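4.2 Setting the wash program

Read section 4.1 first if the Canpolat 7 has not been leveled.

1. Close the door until the latch clicks.
2. Turn the dial to Knits. The display shows 44, the running time in minutes.
3. Check the care label before changing the temperature. 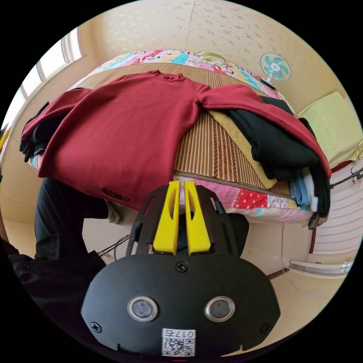

4. Press Spin once for low speed — the light beside the key turns green.
5. Press Start.

Note: The dial is locked while the drum is turning. To change programs, hold Start until the display clears, then go back to step 2.

Caution: Do not use the 60 setting for wool. Water at that temperature can shrink it.
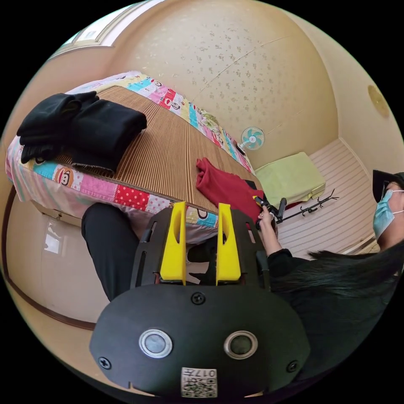
What happens if the power goes out during a wash?

The program is kept in memory and picks up at the same point when power returns. The door stays locked until the water has drained.

For error codes, see section 7.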